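Workshop Tips: Showing a Robot How to Load the Washer

Posted 1/5/26 by Aisling Tully

These notes are for people who record laundry demonstrations, either by holding the arm and moving it or by driving it from a remote controller. Most of them come from the Gonville bench, where we load front-opening washers. A few were sent in by Pirmin Ruchti at the Brondby shop. If you have only done tabletop work before, read the part on the door first.
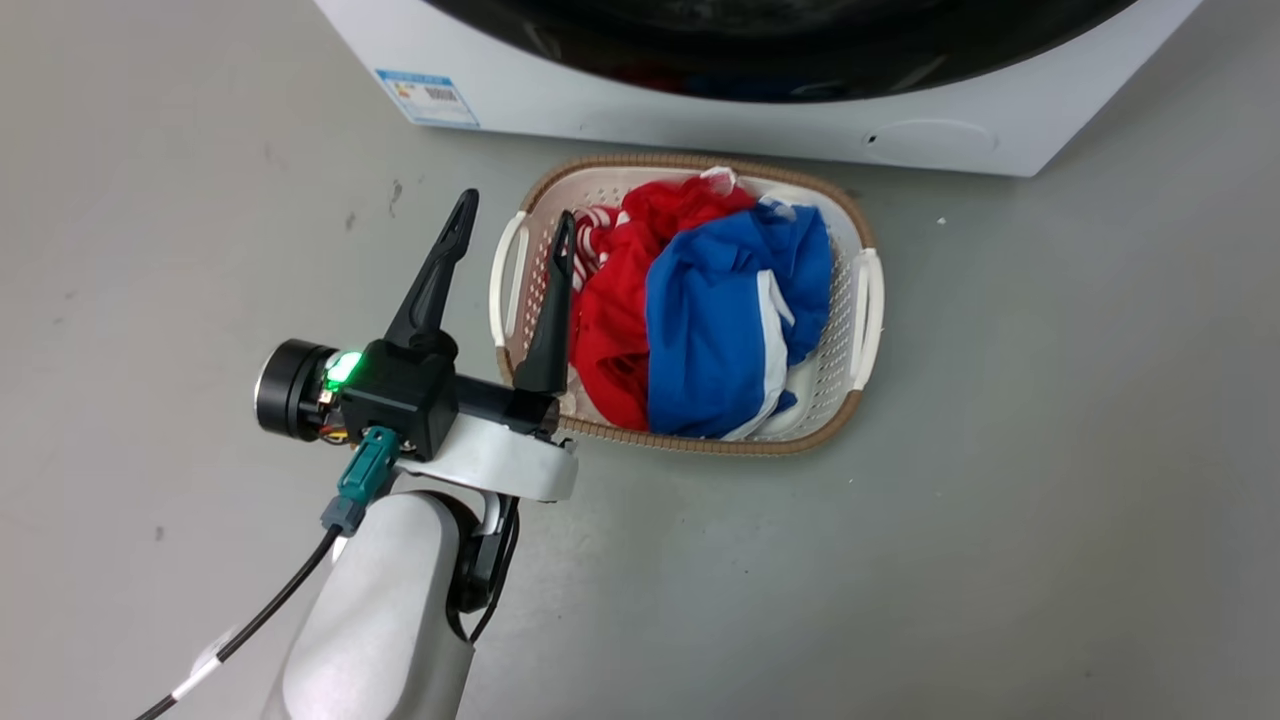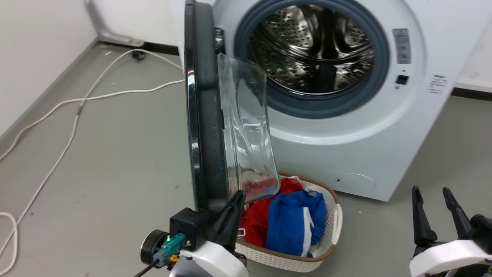
Basket on the floor in front of the washer, door closed (first) and door open (second).

Setting up the floor

Put the basket down before you home the arms. Set it square to the front of the machine, close enough that the gripper can go from basket to drum without the base moving. If you have to drive the base in the middle of a load, throw out the take and move the basket.

Check the door swing with the basket in place. Open the door by hand all the way and look at what is under it. A basket with a tall rim can catch the bottom of the glass. The oval kind with handles on the ends works well for us. Turn it so the handles point left and right.

Push loose cables back toward the wall. They can stay on the floor as long as the base doesn't have to cross them. Robot cables need enough slack for the full reach into the drum, and the slack should hang on the outside of the arm. Run one slow reach to the back of the drum and watch the connector the whole way.

What to put in the basket

Start with two large items in plain, strong colors, such as a red one and a blue one. The person reviewing the take can tell them apart at a glance. Add small things like socks after the large pieces are going well. Don't fold anything. Drop it in from waist height and leave it how it lands, and drop it again for each take.

Straps and tags will tempt you. They are easy to pinch, but a garment picked up by its tag swings and tends to drag over the rim. Take a fold of the body fabric.

The door

Record door opening as its own task until you can do it ten times in a row. Then join it to the loading.

By hand: stand to the side of the arm, hold it behind the gripper and keep your fingers off the gripper itself. Walk the arm through the curve of the door at an even speed. New people pull straight back and then have to correct sideways, and the correction ends up in the recording.

By remote: hook one finger behind the edge of the door and draw it around. Squeezing a glossy door hard just makes the fingers slip. Once it is past halfway, let go, back off and push it the rest of the way from the inside.

Leave the door fully open. A door left at an angle drifts, and on the next reach you will hit it with the forearm.

Picking up

1. Open the fingers wide over the basket.
2. Go straight down with one finger on each side of a fold.
3. Close, wait one second, then lift.
4. Lift until the lowest part of the cloth is over the rim.
5. Move to the drum opening and pause there.
6. Go in past the rubber gasket before you let go.

The pause in step 5 feels slow but keep it. Our cutting script at Tarer looks for it when it splits a take into parts, and without it somebody has to mark the splits by hand.

If a sleeve hangs out over the gasket, pick it up and tuck it in as part of the same take. Do not stop the recording. Fixes like this are worth having. Pirmin keeps a separate folder of them, 88 at last count, and he uses every one.

Using the other arm

With two arms, choose before you start which one does the picking. Park the other to its own side of the basket with the fingers open, low and clear of the drum. It can hold the rim if the basket slides. Don't swap arms halfway through an item.

Keeping takes clean

Wipe the door glass when it gets smeared. Leave the lights alone between takes. Look inside the drum before each start, as one sock from the last round will spoil the count.

Stop after an hour and change drivers. In July we recorded 600 takes for the Cabanatuan project and had to drop 284. When we went back over them, the bad ones were mostly from the end of long shifts, with rushed lifts and no pause at the drum.

Write the note for each take right after it ends. "Dropped blue, picked up again" is enough.

More tips: Unloading into a basket / Towels / Changing gripper fingers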